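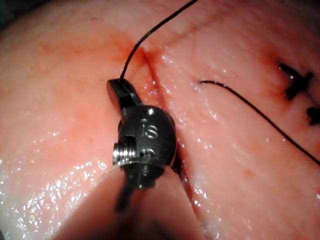
Gito Soft Tissue Suturing Pad
Item no. 837

Print
E-mail

A soft practice pad for needle and thread work, made by Clasville. The pad measures 115 mm x 100 mm and has a moist, slightly mottled finish. It takes a curved needle and standard suture, and can be cut to suit the exercise - straight incisions are the usual starting point. Rinse in cool water after use and store flat in the tray supplied, away from coloured fabrics.
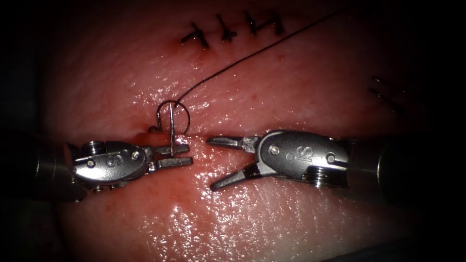 Bretarberg, 19th June

The Gito is now sold singly as well as by the carton. Single pads are $38 each, tray included. Needles and suture are not supplied. Centres with a standing order will keep their present carton price until December. For carton orders or a sample, contact Nkechi Bako in the Clasville order office.
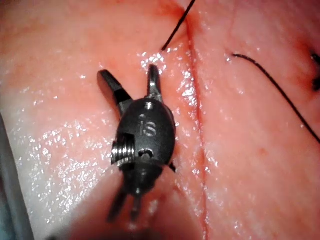

Gito pad: glistening surface, close up.

Not for clinical use. Discard if the surface splits away from the base.

Print
E-mail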